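Skendia Home Arm: Set-Up Guide
Section 9. Cloth Pickup and Gripper Check

9.1 Purpose

This section explains how to prepare the Skendia arm to pick up and carry soft items such as cleaning cloths and small towels. Complete Section 8 (Wrist Camera) before you begin. The procedure must be carried out by an adult who has read the safety pages.

CAUTION: Keep hands, hair and loose clothing away from the fingers whenever the arm is powered.

9.2 Picking up a cloth

1. Set the mode dial to SOFT. The panel displays code 32.

2. Lay a single dry cloth on a hard floor. Do not use a cloth larger than 90 cm on any side.

3. Select Pick on the panel and confirm. The arm lowers and the fingers close on the nearest raised fold.

4. Check the grip in the wrist camera view. A fold of the cloth should be held between the two fingers, with fabric showing along the seam where they meet. Loose fabric may bunch above the fingertip or hang down to one side. In narrow places, such as between a wall and a sofa, check also that the cloth has not caught on the furniture. 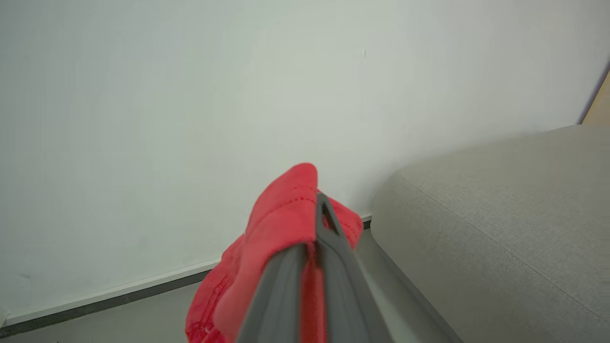
5. Select Hold. If the cloth slips, the panel displays code 711. Select Release, lay the cloth flat and repeat from step 3.

6. Select Carry and choose a drop point saved in Section 7.

NOTE: Frayed edges and open stitching can snag on the fingertips. Inspect cloths before use and discard any with long loose threads.

9.3 Care of the fingers

Switch off the arm at the wall before cleaning. Wipe both fingers with a damp cloth and remove lint with the brush supplied. Do not use solvents.

CAUTION: Do not pull a cloth from closed fingers. Use Release, or turn the manual knob on the wrist counterclockwise until the fingers open.

Replacement fingers are sold in pairs under part number SK-711. Fit both fingers of a pair at the same time, then repeat the grip check in 9.2.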